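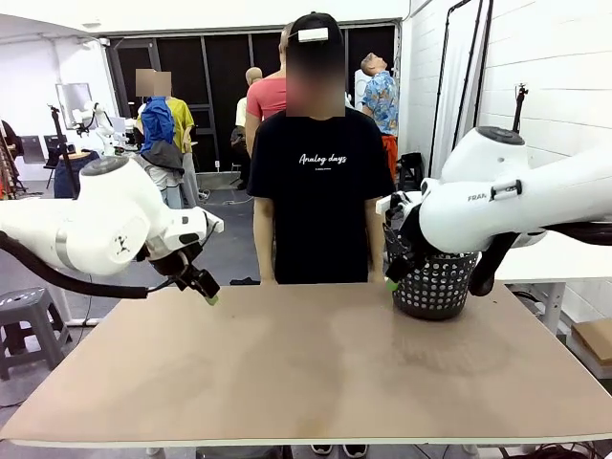 The basket must be lifted, moved and put down again. This was the whole task, and by the middle of the afternoon I had done it so many times that my hands made the movement even when I went to drink water.

I came to the hall in September, after the cannery in Rorkari closed. The advertisement said "patient persons wanted, no experience". At the interview they gave me a tray of buttons and asked me to sort them by size, and after 11 minutes they said that it was enough. I never learned if I had sorted them well or if they only wanted to see whether I would sigh.

The work was to hold two handles and move them, and the two white arms on the table moved in the same way. One good movement, from start to end, was called an episode. A bad one was called also an episode, but it went to another folder. We needed 3250 good ones for the basket before the people from Vunura would pay for the next object, and the next object, I had heard, was a kettle.

It was a simple basket for waste paper, black, with small round holes everywhere. I liked it in the beginning. Then I began to dislike the rim. If the fingers came down too straight, they pushed the basket away. If they came from the side, they closed on air. You had to come from above and a little from the side, with one finger inside, and then close slowly, as when you take the ear of a child who has not done anything very bad.

My mother used to take my ear like this. I thought about her more in that hall than I had done in ten years.

She taught me to make dumplings in the kitchen in Dastik. She did not explain. She stood behind me and put her hands over my hands, and we folded the dough together, and when I did it wrong she did not say so, she only took the next piece. I believed I was learning dumplings. Later, when I was a grown woman in another country, I noticed that I wiped the table as she did, in half circles, and that I pressed my lips together when the dough was sticky. She had not meant to teach me this.

I asked the engineer about it one day. I asked if the machine would learn only the basket or also the other things. For example, I always stop a moment before I close the fingers. There is no need for it. It is my habit.

"If you do it every time, it will learn it," he said.

"And if it is useless?"

"It doesn't know what is useless. It has only you."

He said it while he was looking for a screwdriver, and he did not see that I had to put down the handles.

After that I tried to work without the stop. For one hour I closed the fingers immediately, and I lost the basket again and again, and 20 episodes went to the other folder. The engineer came and asked if I was tired. I said yes. I went outside and ate my bread by the wall of the Brophy warehouse, where it was warm, and I watched a man who was trying to close the door of his van. He closed it, he pulled the handle, he walked three steps, he came back and pulled the handle again. I wondered who had been standing behind him when he learned doors.

When I returned, I did it in my own way. Down, a little from the side, one finger inside. Stop. Close.

We finished the basket on a Thursday. In the evening they let the arms try alone, and everybody who was still in the hall came to the table. I was told to keep my hands on my knees. The right arm went down over the rim, with one finger inside and one outside, and there it waited. Someone next to me said that it had frozen and reached for the keyboard.

"Wait," I said. "Leave her."

The fingers closed.

I telephoned my sister that night and asked if she still had the large board for the dough, and she said of course, where should it be.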